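Vedach hand-held gripper, two-finger, demo day notes and ordering
Posted April 21, 2022

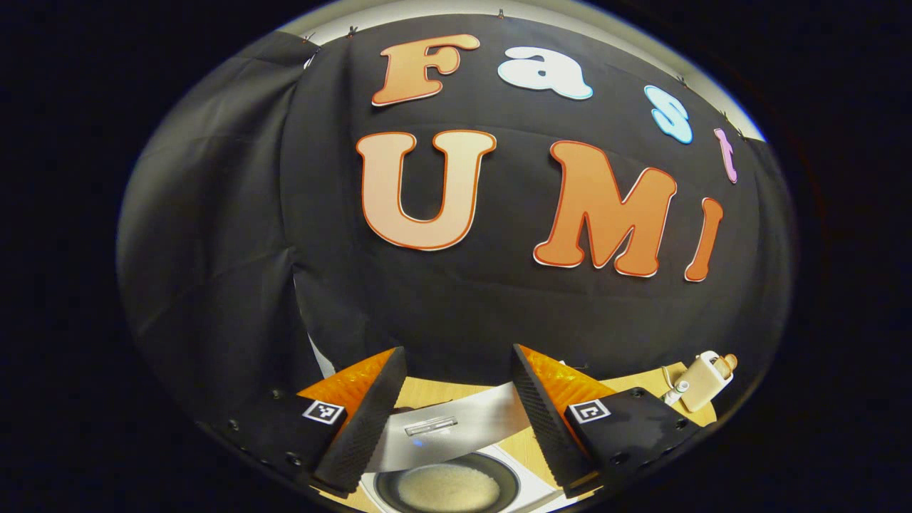 Wolby asked whether you need a robot arm in the building before a tool like this is any use to you. You don't! Plenty of our visitors have no arm at all yet, and the hand-held tool is how they start. You hold it, you do the job with the same kind of fingers the arm would have, and you come away with a recording of how the job goes. The arm can come later (or next year, when the budget does).

I run the demo room at Vedach and I also write these product pages, so you get both at once. We had the doors open all afternoon and I talked myself hoarse. Most of what follows is what people asked me across the table, plus the bits I need to put on a page that sells something.

First, the fingers. They're soft, with black textured pads and a see-through orange section behind each one that gives when you squeeze. People love squeezing them. If you come to a demo day you will get your turn, and please do take it, I'd much prefer you find out how hard you can grip in our room than in your own kitchen. The pads unscrew from the mounting blocks and spares are in stock. Each block has a printed black-and-white marker on it, and no, you can't peel it off and stick it somewhere nicer. The software uses the pair to work out how far open the fingers are. Keep them clean, and don't put tape over them.

We did rice this time. A pot of white rice on the table, and anyone who wanted could have a go near it with the tool. I like rice for visitors, everybody already knows how it ought to be handled and so they can tell right away when they're being clumsy. In November we did folded towels and it was fine, but people drifted off to the coffee. With rice they stayed put and argued about wrists!

And the wrist question is a good one. The tool weighs 792 grams with the camera fitted. That's nothing for the first few minutes and then you start to notice. My own habit is to work for 40 minutes and put it down. If you're planning long sessions, order the forearm strap with it (separate line on the order form, part 951). I held out against the strap for months and now I won't work without it.

Somebody else wanted to know about the letters on the backdrop. FastUMI, yes, that's the style of working we were showing: a person with the tool in hand, a wide camera looking down past the fingers, no arm bolted to anything. If you've read up on it you'll feel at home. If you haven't, come and hold the thing for a bit, it makes sense much faster that way.

What's in the case: the gripper with pads fitted, one spare pair of pads, the camera mount, a charging lead and the printed setup sheet. The camera is sold separately, as a lot of labs have one they like already. Fluton cases fit it if you want something tougher for travel. Šimek stocks the pads too if you're ordering from over there and want to skip our shipping.

The price is $1,000 for the tool, and the demo-day discount comes off at checkout if you put your visitor code in the notes box. Put it in the notes box, please, and keep it out of the coupon box. The coupon box is for something else and I end up fixing those orders by hand.

Next demo dates go up on the events page when I have them. Bring a task from your own bench if it fits through the door. Small, safe and not too sticky is my only rule, and I'm flexible on sticky.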